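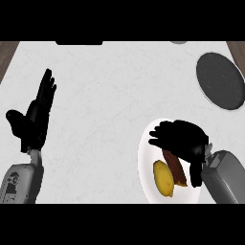

**Agent wants us to list before we buy. Normal?**

**volkan_s**
We're selling in Grusum and hoping to buy in Taltum. Our agent says list first, then shop. I'd like an offer accepted on the new place before ours goes up. Who's right?

**MCanpolat**
Your agent is. Sellers here won't look at an offer that depends on a house that isn't even listed.

**ashokb**
I disagree. We bought first and had a 40-day overlap. It cost us $2,695 in extra interest and we only moved once.

**MCanpolat**
Fine if the bank will carry both loans. Ours wouldn't.

**hatice.o**
Ask for a rent-back. We closed in October and stayed five weeks as tenants. Get the daily rate in writing.

**volkan_s**
Didn't know that was an option. Does the buyer's lender have to agree to it?

**hatice.o**
Ours did. Call them before you sign.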